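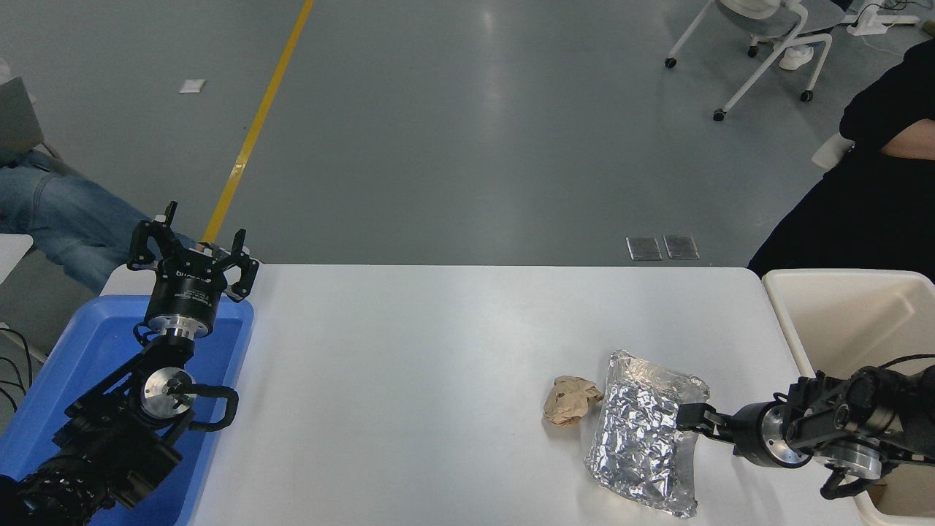 Packed lunches, foil and the bins (again)

Right, quick one before the kettle goes. Monday, May 12, 2025 is when the new bins start at Adville House, all floors, and I've had a stack of emails already so will try to answer the lot in one go.

What's changing. Desk bins are going. Yes, all of them. Each kitchen gets a blue bin for paper and card, a green one for tins, foil and plastic bottles, and a brown caddy for food. Grey bin for whatever is left. The second floor gets 2 caddies as you lot have the big fridge.

Foil. Most asked about by miles. Clean foil goes in the green bin. Scrunch it up first, bits of it into one ball if you can, small flat pieces get lost in the sorting. Bit of grease is fine, half a lasagne is not. Scrape it into the caddy, quick rinse, then green bin. Crisp packets look like foil and aren't. If you scrunch it and it springs back open, grey bin please.

Brown paper, sandwich bags and so on. Blue bin if it's dry and clean. If it's had butter or soup through it then caddy, torn up a bit. Wing-sze Lo asked about the waxy sort from the deli on the corner. Grey, sorry. I did ring and check.

Coffee cups. Still grey. We're looking at a proper cup collection but it won't be before July, and only if enough people on three and four say they'd use it. Reply to this if you would. Better still, bring a mug. There's a shelf of spare ones in the first floor kitchen and they've been through the dishwasher.

Caddies. Emptied every evening by the Huvero crew, who also do the windows now, so if you see them on a Tuesday with ladders that's what is going on. Liners are under the sink. Please change the liner if you fill it at lunch and dont leave it for the next person. Tea bags fine. Teaspoons not fine, we lost 5 last month.

Lunch swap. Still on, Thursdays, half twelve, ground floor kitchen. Bring a lunch, take home somebody else's. Saturnino Urquijo's tortilla went in under a minute last time and he has promised two. Label anything with nuts, egg, fish or sesame, and put your name on it so people can ask. Hauwa Ogunleye is keeping the list, so tell her by Wednesday teatime if you're in. Seven names so far, room for plenty more.

Fridges. Clear out on Friday at four. Anything with no name and date goes. This includes the jar of something red on the top shelf, second floor, which has been there longer then I have.

Lost and found. One navy umbrella, one lid (round, blue, fits nothing we own), a kids' water bottle. All at reception.

Oh and the microwave on three is mended. Lok-yiu Chiu got the part in. No foil in it please, no metal trays, and cover your soup.

Posters with what goes where are going up by each sink this week. If yours is missing, or you've got a question I haven't covered, pop down or email me. I'm in every day except Thursday morning.

Arūnas Sepp
Front desk and building services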